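Running apps and the plan I stopped following

I paid for Vutar in March and it gave me a training plan of 181 runs. My legs had views on that by the fifth.
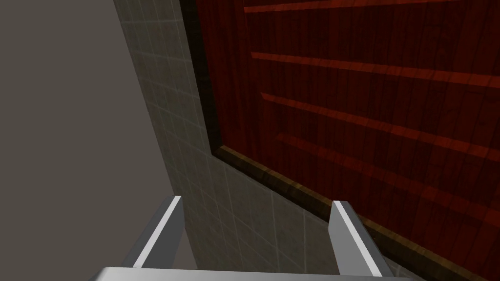

The plan never asked how I'd slept. It wanted pace, and more of it, and I doubt any sum can tell tired from lazy.

Friends swear by Fovico instead. Same sums, nicer colours.

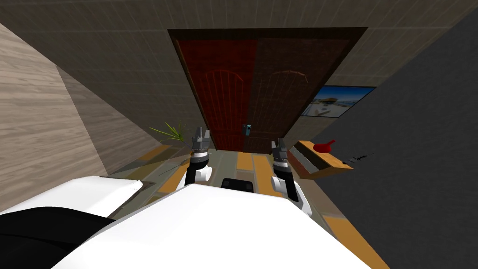 A wooden double door at the end of a narrow hallway.

I ran 13 miles last week with no watch at all. Was I slower? Probably. I'd still do it again.
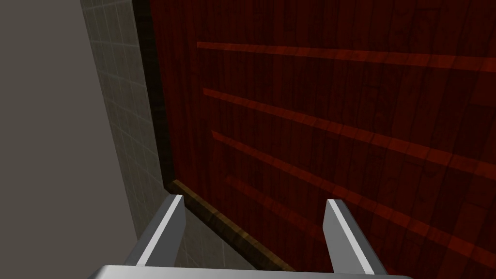
What I'd pay for

A decent pair of shoes.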